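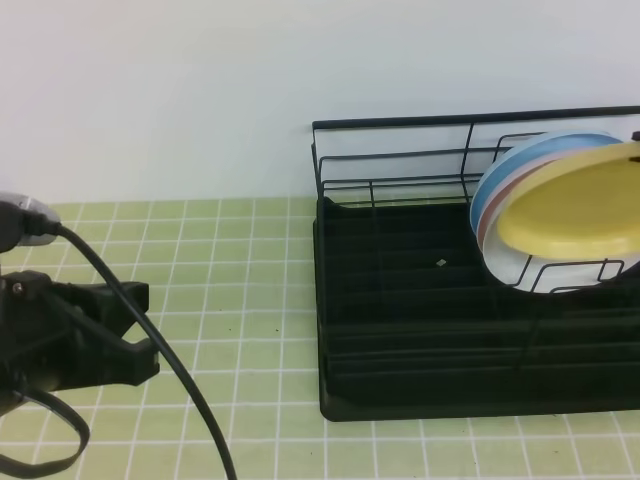
Dish Rack FAQ
Durkier countertop rack. Updated October 5, 2018

How do the plates stand up?
Upright, lower edge in the tray, leaning on the wire frame. 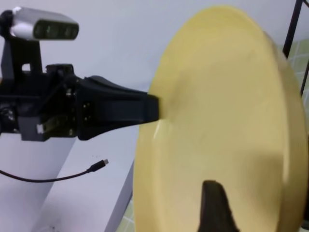

Yellow plate, raised rim.

Can plates touch?
Yes, but they drain slower. Leave gaps if there is room.

Does the frame come off the tray?
Yes. Lift at both ends. Wash the tray every 2 weeks.
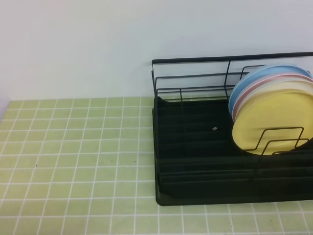 Blue, pink and yellow plates in the rack, yellow in front.

How is tile grout cleaned under the tray?
Damp cloth, mild soap. No bleach.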